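El kit de Stastero para doblar ropa, después de dos meses de convivencia

21 de diciembre de 2020

Os debía esta entrada desde octubre, lo sé, pero es que entre que llegó el paquete, que faltaba un tornillo y que yo soy como soy... ¡en fin! Ya está aquí mi opinión larga sobre el kit Zemden, el de dos brazos que vende Stastero para trabajar con textil.

Lo primero, el precio, que es lo que me preguntáis siempre: 3.381 euros con los dos brazos, las pinzas y la fuente de alimentación. La licencia del programa (se llama Nodov, y el nombre no me puede gustar menos) va aparte y son otros 300 al año. Barato no es. Tampoco es una locura si habéis mirado lo que piden por ahí por un solo brazo con pinza decente.

El montaje me llevó una tarde entera y parte de la noche. El manual está traducido regular - hay una página donde a la muñeca la llaman "puño de camisa", que con este kit tiene su peligro - pero los dibujos se entienden bien. Lo que sí os recomiendo es pensar por dónde van a ir los cables antes de apretar nada, porque yo no lo hice y tuve que desmontar el brazo derecho.

Con la ropa, pues depende muchísimo de la prenda. El algodón fino lo agarra de maravilla, los tejidos gordos le cuestan más y cualquier cosa con botones es una lotería. Yo trabajo siempre con un montoncito variado y el cubo rojo detrás:

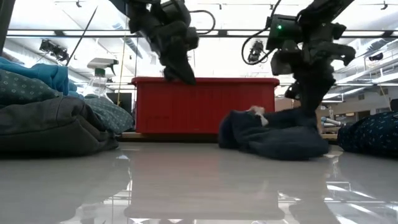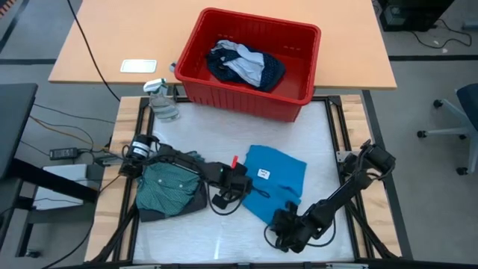
Y con la prenda verde extendida entre las dos pinzas: 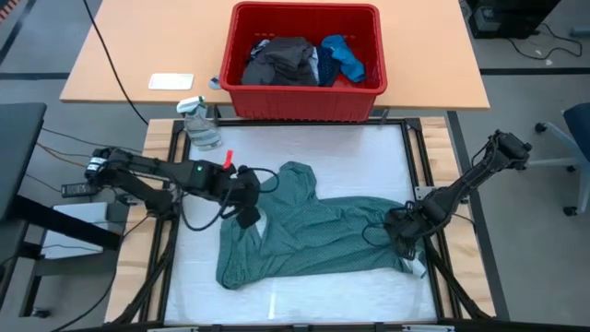 Pillai me escribió que con toallas le va mucho mejor que con camisas, y que a su modo de ver Stastero debería venderlo como kit para toallas y dejarse de historias. Un poco de razón tiene, aunque a mí las camisetas me salen bastante apañadas si bajo la velocidad y le doy tiempo a la segunda pinza para colocarse.

Del programa me gusta que se puede repetir un movimiento sin volver a empezar desde cero. Me gusta menos que al actualizarse pierda la calibración (¡me ha pasado ya dos veces!) y que el soporte conteste solo en inglés y cuando le parece.

¿Lo volvería a comprar? Creo que sí, pero esperaría a una oferta. Si lo que queréis es que os doble la colada mientras veis una serie, guardaos el dinero. Para aprender y cacharrear está muy bien, y a mí me tiene enganchadísima.

Comentarios (3)

marisol_t: ¿Las pinzas de repuesto se compran sueltas o hay que pedir el juego completo?

Kiko77: A mí también me borró la calibración. Guarda una copia del archivo antes de actualizar y te ahorras el disgusto.

Anónimo: Gracias por poner el precio con la licencia aparte, en la tienda cuesta encontrarlo.

Contacto | © 2020 Todos los derechos reservados | Volver arriba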